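Florkis Ploltargate table, matt white, 600 mm deep
Reviewed 29 March 2019

We bought the Ploltargate to replace a pine desk that had gone wobbly. It comes in one carton with the legs packed separately, and putting it together took two of us less than an evening. The only tool you need is the hex key in the bag. The bolts went in straight and the legs sat level on our floor without any packing underneath.

The top is the reason to choose this one over the Riquelme, which is glossy and shows every fingerprint. The Ploltargate has a flat off-white finish that doesn't throw the light back at you. It does mark, though. Fine scratches and greyish smudges show up on it, and there are faint lines in the surface that I took for dirt at first and tried to scrub off. Warm water and washing-up liquid are fine for ordinary cleaning. I would keep scouring pads away from it.

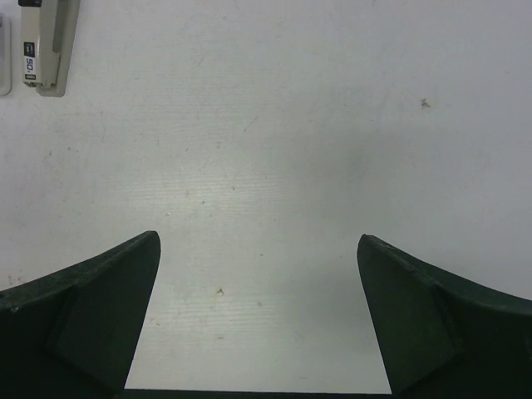 Dromitico, in the comments, writes that a melamine sponge got the grey patches off theirs but left a shiny area that catches the lamp in the evenings, and that they now use a desk mat and wish they had bought one at the start.

I haven't tried a sponge like that and after reading this I won't. A mat would cover most of the working area, but then you may as well buy a cheaper top.

The legs have been solid. There is no cable hole, and the underside is not drilled for a drawer. Delivery was to the door only, so have someone in to help with the stairs.

Score: 7 out of 9 on our usual scale. Two points off for the marking.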